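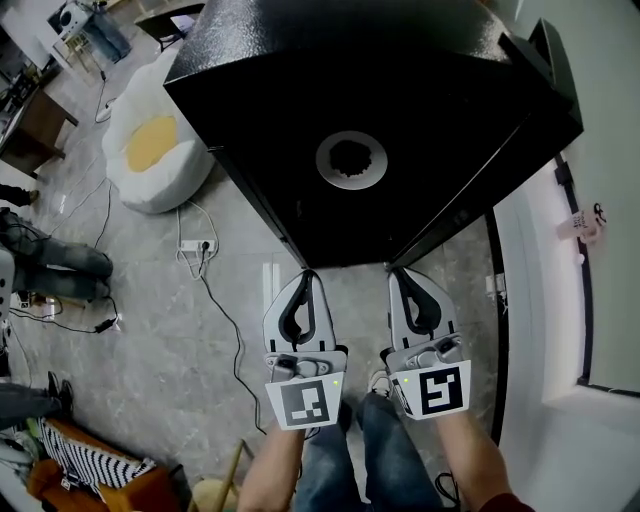
달걀프라이 쿠션

생활백과 > 실내용품 > 쿠션·방석 > 형상 쿠션

달걀프라이 쿠션은 달걀프라이의 모양을 본뜬 바닥용 또는 좌석용 쿠션이다. 흰자에 해당하는 흰색 몸판과 노른자에 해당하는 노란색 원형 중심부로 이루어진다. 음식 모양을 본뜬 형상 쿠션의 한 갈래로 분류하며, 방석, 발받침, 반려동물용 깔개 등으로 쓴다.

명칭

판매처에 따라 '계란프라이 방석', '에그 쿠션', '노른자 방석' 등으로 표기한다. 두께가 얇은 것은 방석, 충전재를 많이 넣어 부풀린 것은 쿠션으로 부르는 경향이 있으나 구분 기준은 일정하지 않다.

구조

몸판은 윗면과 밑면 두 장을 맞대어 가장자리를 박음질하고, 창구멍으로 솜을 넣은 뒤 막는다. 윤곽은 원형, 타원형, 불규칙한 물결형이 있다. 노른자는 몸판에 덧대는 방식과 따로 만들어 붙이는 방식이 있으며, 뒤의 것은 가운데가 볼록하게 솟는다. 충전재로는 폴리에스터 솜이 흔하다. Jarkholm의 소형 제품은 지름 27 cm로, 앉는 용도보다 장식과 발받침 용도에 가깝다. Avero의 제품은 노른자를 분리해 따로 세탁할 수 있다.

바닥재와의 관계

광택이 있는 타일 바닥에서는 밑면 원단에 따라 쿠션이 밀릴 수 있다. 밑면에 미끄럼 방지 돌기를 넣은 제품이 있고, 없는 경우에는 얇은 고무 망을 깔아 보완한다. 밝은 회색 대리석 무늬 타일처럼 명도가 높은 바닥에 놓으면 흰 몸판의 윤곽은 약해지고 노른자의 노란색이 먼저 눈에 들어온다. 검은색 가구나 상자 옆에서는 대비가 커진다.

관리

흰색 몸판은 오염이 쉽게 드러난다. 표시된 세탁법을 따르되, 일체형은 세탁망에 넣어 30 ℃ 이하의 물로 세탁하고 뉘어서 말린다. 충전재가 뭉치면 건조 중에 손으로 두드려 푼다. 습기가 남은 채로 타일 위에 두면 밑면에 냄새가 밸 수 있다.

같이 보기

도넛 방석, 빈백, 식빵 쿠션

독자 의견 (3)

솜뭉치
Zokix에서 나온 것도 노른자 분리형입니다. 구조 항목에 추가 부탁드립니다.

라대한
11월 27일 자로 세탁 온도를 수정했습니다. 이전 판의 수치는 커버 분리형 기준이었습니다. Zokix 제품은 규격을 확인한 뒤 넣겠습니다.

moon391
물결형은 가장자리 솜이 먼저 죽습니다. 2년 썼는데 노른자만 멀쩡해요.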